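Looking after the hand-held grippers

Shabani Gachanja has taken over upkeep of the hand-held grippers from Kartini Pasaribu, who moved to the Yupanqui arm in February. Several people have asked what is done to the units and how often, so Shabani has written up the routine. It applies to all the pairs we send out for folding and bed work.

The pads come first. The blue finger pads are a wear part, and fabric is harder on them than most people expect. Lint packs into the texture and the grip goes soft long before the pad looks worn. Brush the pads with a dry nylon brush at the end of every session. Do not use alcohol. We tried it on the first batch from Pristuna and the surface went shiny within two weeks. A pad is changed after 400 recorded folds or when the pattern can no longer be felt with a fingernail.

Both fingers get new pads together. One new pad against one old one pulls the cloth to the side, and the person folding starts to correct for it without noticing. Kartini found this in the Sodside recordings, where a whole run of T-shirts came out with the left sleeve low. 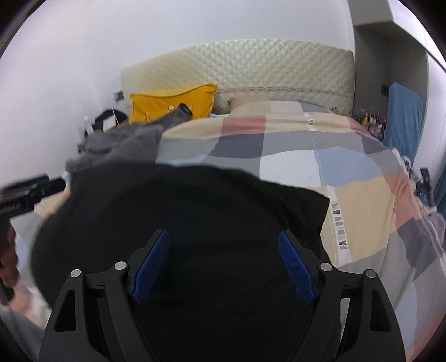 Pads and upper screws on a hand-held gripper, with dark fabric on the bed beyond.

Next are the screws. Check the four round-headed ones along the upper edge of the housing before each session. Use the short driver from the kit and stop when the screw stops. If one turns more than a quarter, take it out, clean the thread, put on a small drop of the blue thread lock and leave the unit overnight. A loose screw shows up in the data as a finger that never quite closes – please look there before reporting a software fault.

The opening width is set after the screws, never before. Close the fingers on the steel gauge from the Gavo box, zero the reading, then open them fully and read it again. Write both numbers on the card. The full opening should repeat to within half a millimeter. If it does not, open and close the fingers 12 times and try once more. A unit that fails the second time goes on Shabani's shelf with a note saying which hand it was used in.

The last step is done at the work site. Lay a garment flat on the bed, bring the gripper up to it with the fingers open, and check the live view. The garment should sit between the two pads. If it sits to one side, the camera has moved in its mount and has to be reseated. A patterned cover is useful for this check, as the edges of the squares make a small tilt easy to see. Repeat it with the second gripper. Dark clothes are the hardest case, so start with one of those and get the exposure right before moving on to anything lighter. 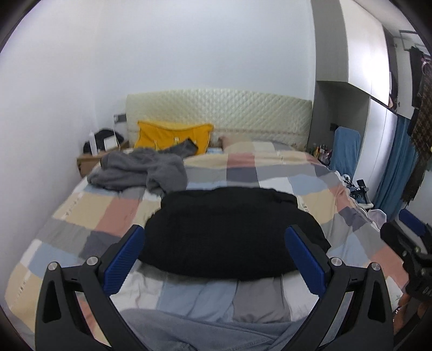
Issue 12 – page 4

Two changes start on 15th April. The lens will be wiped with the dry cloth only, and the wet wipes will come out of the kits. They leave a film that catches the light from windows. The session cards will also get a line for the serial number of each pad set, so that we can tell how long a set lasts. At present we have a figure for one set only, which reached over 3,000 closings before a corner lifted.

Spare pads are in the second drawer under the bench, in bags of two. Please take a whole bag. If the drawer is down to its last bag, tell Shabani the same day, as Pristuna needs a couple of weeks to fill an order. The order code for the textured pads is 3,966. Type it without the comma or the web form rejects it.

Kartini can still answer questions about the older units, but send new faults to Shabani.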